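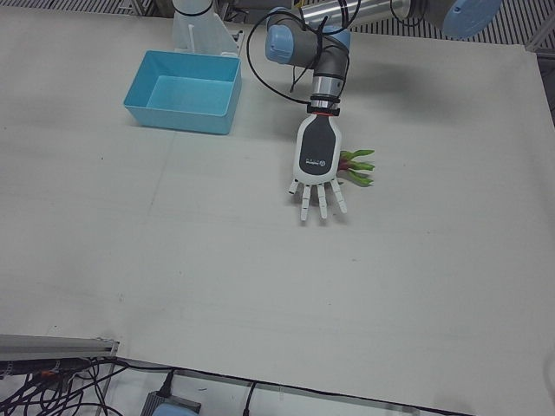

Photo: I. Khasawneh, bench two, fixed camera

October 10, 2023
Produce set, left arm only

Target for the Pastero set is 200 good episodes of "pick up the thing, put the thing in the blue tray". It sounded like a small job when I agreed to it. The task list came over from Fakach with the groceries already chosen, and whoever chose them has plainly never had to close three fingers and a thumb on a bunch of leaves by remote control.

Greens first, while they still had some spine. Grip is on the pink stems, near the base, hand coming straight down. If you go for the leaves the fingers shut very nicely on next to nothing and the bunch stays on the table looking smug. I threw out the first 20 episodes for my own sins: I was pausing above the bunch every time to think, and a policy trained on that will learn to hover and think as well. We have one of those already. It is called the June model and it's still deciding.

Settings as they stood at the start of the run: hand speed one notch below default, grip force at the soft preset, tray moved by hand between episodes and turned a little each time. I'd like the angle to vary more than I am naturally inclined to vary it. Left to myself I put the tray back in the same spot, square to the edge, like a man laying a table.

Cable loop at the wrist is still wide. It didn't snag today but it gets into the overhead view, and McAlister's labelling script has form for calling it an object. Leave it until the set is finished, otherwise the first half and the second half won't match and I'll have to write a paragraph explaining why.

Dragon fruit after that. It's a better shape than the greens and a worse surface. The scales bend when a finger meets them, so the hand reports contact well before it has hold of anything, and the temptation is to lift on the first twitch of the readout. Don't. Close until the finger is on the body of the fruit, wait for the number to settle, then lift. The wrist view is the one to steer by here, although once the finger has come across the front you are mostly steering by finger.

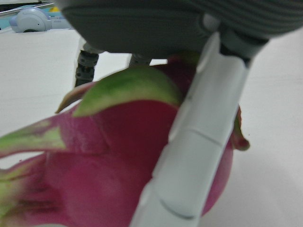
Overhead view and what counts as a keeper

From the fixed camera the palm hides most of the fruit during the hold, leaving a bit of skin on one side and a couple of scale tips on the other. I had been marking those holds as "occluded, review". I've stopped. If we review every one of them we'll be here until the fruit makes its own way to the tray. New rule, for this set: if the object shows on either side of the hand, it's a keeper.

Two things went in the fault log. The Vedov recorder dropped the joint stream in 2 episodes and carried on writing video as though nothing had happened, with a green light and everything. And the episode counter goes up when you press discard, so the total on the screen is a compliment and should be treated as one.
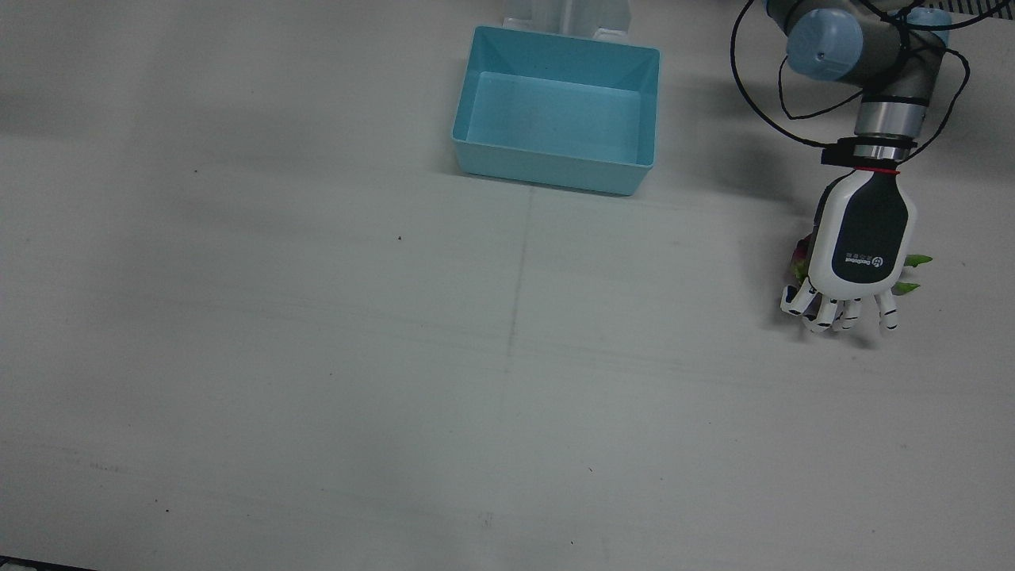 Imad Khasawneh read this over and wrote back that the keeper rule is too generous: a scale tip sticking out tells you the fruit is somewhere near the hand, and tells you very little about whether it's held. He wants the finger readings above threshold as well, for the whole of the lift.

Fair. Annoying, but fair. Rule amended to both. I'll rerun the filter on the dragon fruit episodes before adding any more, and I expect to lose a few I was fond of.

Still to do: back up the raw files, report the counter to Vedov again, ask Fakach if the rest of the list has anything on it shaped like a box.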